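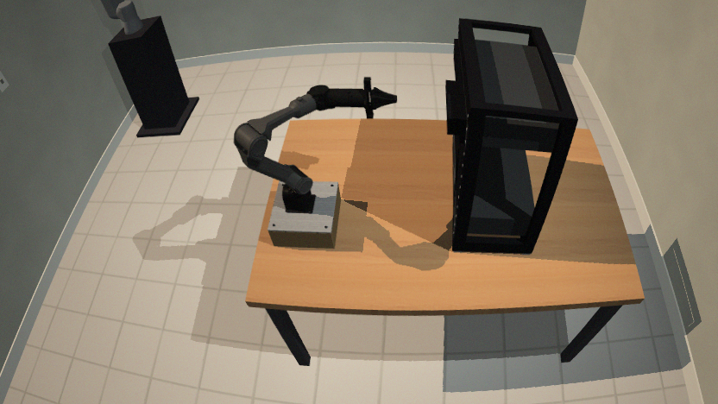 Ticket: gripper command out of step with arm during teleop, sim cell
Opened by: Ladi Ekpo
Assigned: Tane Rakena
Priority: was low, now medium
Status: open, workaround in place

Ladi Ekpo, 9:10 am
Recording demos in the sim cell by remote control. Arm follows the hand controller fine. Gripper doesn't. Squeeze the trigger, fingers close late, or they close and then pop open again on the way in. Anything I record like this is junk for training because the arm pose and the gripper state don't line up.
Jatance build is the one from start of April. Haven't touched the config.

Tane Rakena, 9:25 am
Which controller? And is it late every time or only sometimes

Ladi Ekpo, 9:31 am
The Velus one. Sometimes. Worse the longer the session runs. First few demos after a restart look clean.

Tane Rakena, 9:50 am
OK so probably not the trigger itself. Can you do this:
1. restart the session, keep the arm parked facing the enclosure
2. don't move the arm at all, just open and close
3. save the log with the gripper topic on
4. grab a still with the fingers open so I can check the joint reading against it

Ladi Ekpo, 10:20 am
Done. Log is in the ticket folder. Arm parked for the whole thing.
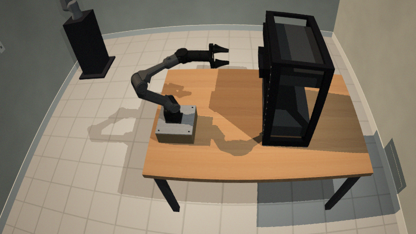
Gripper open, arm parked, nothing in the fingers

Tane Rakena, 10:48 am
Thanks. Reading for open is fine. So the gripper model is ok, it's the timing.
Log has 3,634 gripper messages. Arm commands are going out at 90 Hz, gripper is on its own queue and the queue never gets emptied when you hit the clutch. So every time you clutch to reposition your hand, old trigger values pile up and get played back after. Explains why it gets worse.

Rhys Mahuika, 11:05 am
Had the same on the Patwary rig last year. Queue limit was set to 1,000, we dropped it to 2 and it went away. Look in the teleop yaml under gripper, might be called depth or buffer, cant remember which

Tane Rakena, 11:12 am
It's depth. And yes, 1,000. Who sets it to that

Ladi Ekpo, 11:40 am
Changed to 2, restarted. Parked test good. Then ran a handful of real approaches toward the enclosure with plenty of clutching. Fingers close when I squeeze. One odd one where it opened by itself right after un-clutching, couldn't get it to do it again.

Tane Rakena, 11:55 am
That one is probably the last stale value still sitting there. Needs a proper flush on clutch release, config won't fix it. I'll write the patch.
Until then: after you un-clutch, wait about a second before touching the trigger. Annoying I know

Saskia Ruddock, 1:15 pm
What about the demos already recorded? I've got a training run queued on them for Friday.

Ladi Ekpo, 1:22 pm
Wouldn't use any of this morning's. Earlier sessions, the short ones should be usable, I hardly clutched in those. Long ones I'd pull.

Saskia Ruddock, 1:30 pm
Pulling everything with a clutch event in it then. Easier to filter. Will re-record what we lose, can someone tell me which station is free

Coralie Mudgway, 1:41 pm
Second one, all afternoon. Put the depth fix on it first, it has the same yaml as Ladi's.

Tane Rakena, 2:35 pm
Fix is on station two. Patch is up for review, Rhys please look. Leaving this open untill it's merged and Ladi has done one long session with it, clutching as much as possible.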